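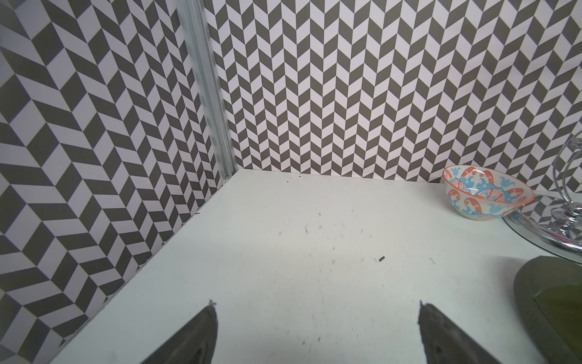 Gray and white herringbone on two sides, white tabletop between them.

Home Interviews Small Spaces Shop Contact

The wall came first, says the owner of Closeo, a closet and entryway outfit in Skutness. "I had the pattern picked before I had a lease." Herringbone, dark and white, zigzagging into the corner. Customers either love it or ask if it comes in beige.

It doesn't. Not yet anyway — maybe January.

We talked fast, between deliveries. She started the business with $2,000 and a van, did three hallways the first year, all for people she knew. Now it's mostly shoes. "Everybody calls about coats. Then I get there and it's shoes, shoes all down the stairs."

Why the white top, with a pattern that loud? "You need somewhere for your eye to sit down. And it shows dirt, so you wipe it. Mine has scuffs, fine, it gets used."
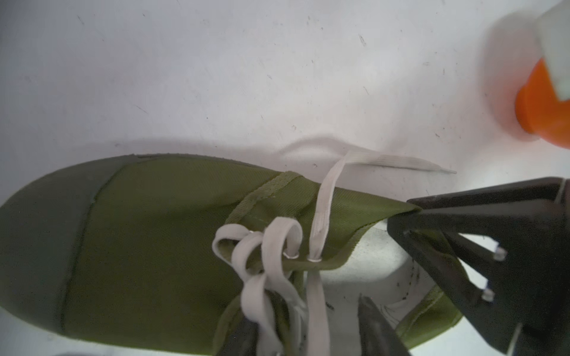 Olive canvas sneaker, laces undone.

Her advice on canvas is short. Laces out before you wash anything. Soft brush on the toe cap, cold water, no dryer. "People cook them. Then the rubber lets go and they blame teh shoe."

And untie them when you take them off — she is strict on this. Heels get crushed otherwise. "It takes two seconds. My kids do it. Well, one does."

Next up is a bigger job on Flostside, a shared entry with a bench by Wendt. She wants the same pattern there. The neighbors havent voted.

1,220 shares 3 comments
Last updated Oct 21, 2022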